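The woman who runs the Oltis toy library has heard every claim there is about bricks and brainpower, and she doesn't buy most of them.

"I get parents asking which set will make a child good at math," she says. "I tell them I don't know. The box doesn't know either."

She opened in Sikthorpe 15 years ago and lends to 50 families. The Suvarna program, which promises "spatial gains" in six weeks, sent her its brochure in July. I asked if she had read it. "Twice. I was looking for the part where they compared those kids with other kids. I couldn't find it."

But surely building is good for them? She shrugs. "It's fun. Why does that need a study behind it? My son built things all day and he still can't park a car."
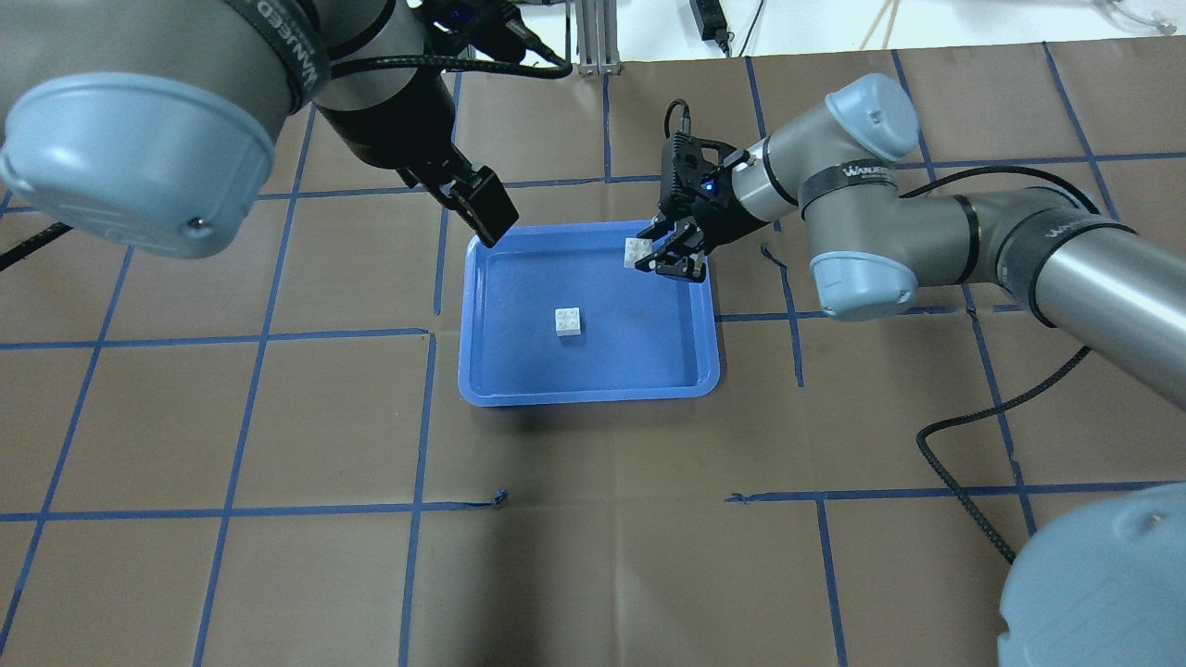

A white four-stud brick in a blue tray.

She is just as doubtful about age labels. A six on the lid, she says, mostly tells you who the seller hopes will ask for it. Small parts are the exception, and she won't lend those to homes with a baby.

Would she stock the Suvarna kit if it came free? "Sure. I'd throw out the booklet."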